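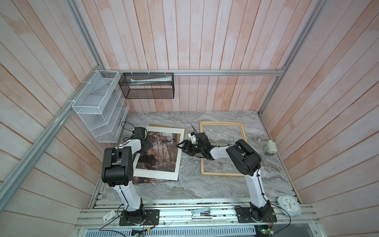
White tiered organizer on the left, black basket on the bar at the back.

Wire Baskets and Organizers: Your Questions

We get a lot of mail about hanging storage here at Mamora, and quite a bit of it asks the same few things, so we've gathered up the answers in one place. Last updated Apr 8, 2022.

Do I need to drill into my wall?

Usually no! If you have a bar, a rail or a post anywhere near where you want the basket, zip ties will do the job. Both pieces in the photo at the top are held up with white ones. Run the tie around the bar and through the mesh near the rim, pull it snug, and trim the tail once you're happy with how it sits (we always say wait a day before trimming, as you'll probably change your mind).

How many ties should I use?

We pack 6 with every Kikier basket. Use 2 near each end and keep the others for when you move house, or move the basket, which our customers seem to do constantly.

What's the difference between the Kikier and the Senier?

The Kikier is an open rectangular box, good for things that lie flat: tubes, brushes, a pair of scissors. The Senier is the tall one with slanted compartments in tiers, and it's much happier with envelopes, notebooks and all that paper that otherwise drifts across the table. Plenty of people end up with one of each.

Will small things fall through the mesh?

Pens laid on their sides are fine. Paper clips and earring backs are another story, I'm afraid, so put those in a little dish or line the bottom with a piece of felt cut to size. A tube of toothpaste or hand cream can go straight in, lying along the bottom.

White or black?

Entirely up to you, and they mix nicely. Against pale, whitewashed planks a white organizer stays quiet and a black basket stands out, so think about which one you'd like to notice first. The black is item 741 and the white is item 922, in case you're ordering by phone.

How do I clean them?

A soft brush for the dust, then a damp cloth with a drop of dish soap. Dry the corners well, please, especially in a bathroom.

Can I get the Bahrami size again?

We loved that one too. The extra-deep Bahrami basket is being made again and should be back in June. Write to us if you'd like to be on the list, and tell us which color.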